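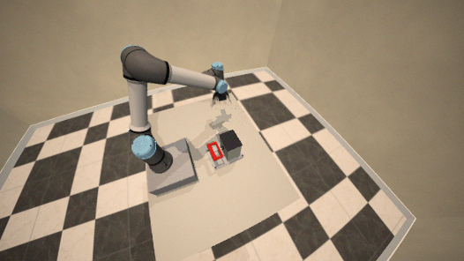 Arm and pedestal on a beige tabletop, computer rendering.

How to Read an Online Review Before You Spend Real Money

2 December 2022

I bought a dehumidifier in March on the strength of more than 1000 five-star reviews. It was called the Noltitz, it hummed like a bus, and it pulled enough water out of my basement to fill a coffee mug. I went back to the reviews afterward and read them properly, and the signs were all there. I had looked at the number next to the stars and stopped.

So this is the method I use now. It takes up to 90 minutes for something expensive and much less for a toaster. I don't claim it catches everything. Anyone who says they can always spot a fake review is probably selling a browser add-on.

Step 1. Ignore the average

The star average is the first thing the store shows you, and the store wants you to buy the thing. Click through to the written reviews and sort them by date, newest first. Stores like to sort by "most helpful," and I have never found out who decides what helped.

Look at when the reviews came in. A product that sells steadily gets reviews steadily. The Noltitz had a long quiet spell and then a great heap of praise, most of it two sentences long. That could have been a sale. I doubt it.

Step 2. Read the three-star reviews first

Five-star reviewers often write the day the box arrives. One-star reviewers are often angry at the delivery driver. The three-star people have usually used the thing for a while and are a bit let down -- which is the mood you want in a witness.

Write down any complaint that comes up more than once. I keep a sheet of paper for this, with the product name at the top and a line down the middle. Good things go on the left, but only if they're specific. "Works great" doesn't go on the sheet at all. 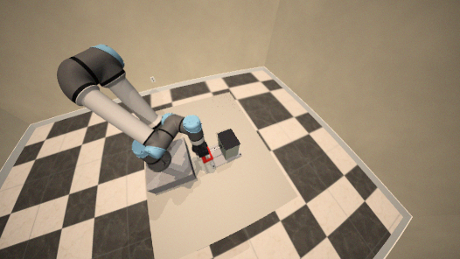
Callum Paterson disagrees with me on this one. He thinks the three-star crowd are just people who never give five to anything, and that you learn more from the worst reviews if you throw out every one that mentions shipping. I tried it his way with a Havedby kettle and ended up with the same short list of faults, so take your pick.

Step 3. Check that the reviews are for the same product

This one still annoys me. Some sellers take an old listing with good reviews and swap in a new item. I once found a Pelside desk lamp with 13 reviews praising how soft it was on the skin. Search the reviews for the plain name of the thing you're buying. If you want a lamp and hardly anyone says "lamp," leave.

Watch for sizes and models lumped together too. The small one may be excellent and the large one junk, and they will share a score.

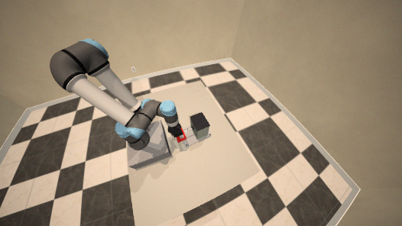
Step 4. Be careful with "independent" review sites

Scroll to the bottom and look for the line about commissions. Earning money from links doesn't make a site dishonest, and plenty of decent ones do it. But ask whether they ever tell you to buy nothing. Then check whether they had the product in their hands. A page that repeats the maker's own list of features in a different order is an ad with a byline.

I read a "ten best vacuums" page where the Ji upright came first for pet hair, first for stairs and first for small apartments. Maybe it is that good. The page never said how any of them had been tested, or where, or by whom.

Step 5. Look up the returns policy before you decide

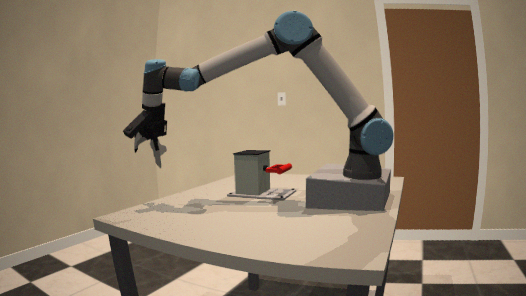 And read the whole policy, including the part about who pays to ship the thing back. A "free trial" on a heavy item can get expensive fast once you have to box it up and mail it yourself. Some policies also require the original packaging, down to the foam. I keep the box for 2 months now, and my wife has opinions about the hallway.

Take a screenshot of the policy on the day you order. Pages get changed, and arguing with customer service from memory is a poor way to spend a lunch break.

If the sheet of paper is still mostly blank after all this, I wait a week and look again. Half the time I find I didn't want it that much. The Noltitz is in the garage, if anyone nearby has a very slightly damp closet.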